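Visite chez Osdale, atelier de démonstration, un samedi de juin

L'atelier ouvre ses portes deux fois par an. Il faut s'inscrire à l'avance et venir avec des chaussures fermées. Nous étions 17 dans le groupe de neuf heures, surtout des gens de la logistique et quelques enseignants de lycée professionnel. Le bâtiment se trouve derrière la zone commerciale, l'entrée visiteurs est côté quai.

Osdale prépare des commandes pour des marques de petit matériel de bureau. Depuis l'an dernier, une partie du site sert à apprendre à des robots à deux bras les gestes de tri et de mise en bac. La visite porte sur cette partie, l'entrepôt lui-même ne se voit que depuis la passerelle.

## L'accueil

Café, badge, consignes de sécurité. Eduardo Louro, responsable de l'atelier, fait une présentation de vingt minutes. Il explique le principe : on n'écrit pas le mouvement ligne par ligne, un opérateur le montre, et on le montre beaucoup. Pour une tâche simple comme prendre une pièce sur un tapis et la poser dans un bac, l'équipe vise 1 000 démonstrations avant le premier essai en autonomie. Pour une tâche avec changement de main, 2 000.

Un tableau au mur donne l'avancement. La tâche en cours en était à 373. Le logiciel qui enregistre les séances s'appelle Flurkley, il a été développé sur place.

## Le guidage à la main

Le premier poste est le plus facile à comprendre. Le bras est mis en mode souple, l'opératrice le prend par l'avant-bras et l'emmène où il faut. Les positions sont enregistrées au passage. Chacun a pu essayer. Le bras est plus léger que je ne pensais, mais il y a une petite résistance au niveau du coude et on a tendance à forcer.

Cette méthode convient pour un seul bras et des trajets courts. Avec deux bras et des doigts à plier, il faudrait quatre mains, et l'opérateur se retrouve toujours devant les caméras. Le guidage à la main ne sert donc plus que pour les positions de départ et de rangement.

## Le poste à distance

C'est la partie que la plupart étaient venus voir. L'opérateur est assis à trois mètres, avec des gants et un écran. Les mains du robot reprennent les siennes, avec un léger retard qu'on remarque surtout quand il s'arrête. Thomas Palumbo tenait le poste ce matin-là. Il travaille par séries d'une demi-heure, puis quelqu'un prend le relais - au-delà, les gestes deviennent moins réguliers et les enregistrements sont souvent à refaire.

La tâche associe un convoyeur et un bac bleu placé devant. Une main travaille au-dessus du tapis, paume vers le bas, l'autre reste du côté du bac. D'après Palumbo, le plus long à apprendre pour un débutant est de s'occuper de la seconde main, qu'on oublie facilement et qui finit par gêner la première.
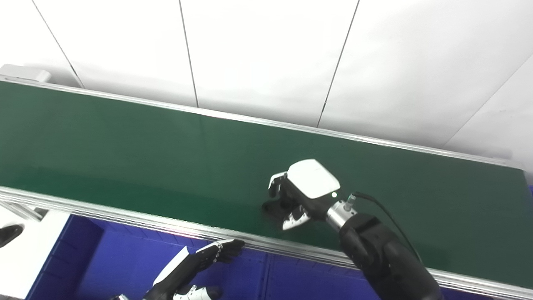
## Le tri des enregistrements

Dans la salle voisine, deux personnes regardent les séances et décident de ce qui est conservé. Une démonstration est écartée si la pièce tombe, si l'opérateur hésite trop longtemps ou si une main touche le rail. Les reprises réussies, par contre, sont gardées : une pièce mal saisie puis reprise correctement apprend quelque chose au robot.

J'ai demandé si on pouvait accélérer les séances lentes. Réponse de Louro : ils l'ont fait au début, et le robot fermait les doigts trop tôt. Ils ne touchent plus à la vitesse.

Le visionnage prend presque autant de temps que l'enregistrement. Pour quelqu'un qui voudrait monter un poste de ce genre, c'est une charge à prévoir dès le départ.

## Questions de la fin

- Le prix du poste complet n'a pas été donné.
- Un client, Fandico, doit envoyer ses propres pièces à l'automne. Il faudra refaire une série, les démonstrations actuelles ne suffiront pas.
- Les enseignants ont demandé s'il était possible d'accueillir des stagiaires. Oui, à partir de quatre semaines.

## Pratique

La visite dure deux heures et demie. Parking gratuit, mais le portail ferme à midi le samedi. Les photos sont autorisées dans l'atelier et interdites depuis la passerelle. Pas de restauration sur place - la boulangerie Imai, de l'autre côté du rond-point, fait des sandwichs.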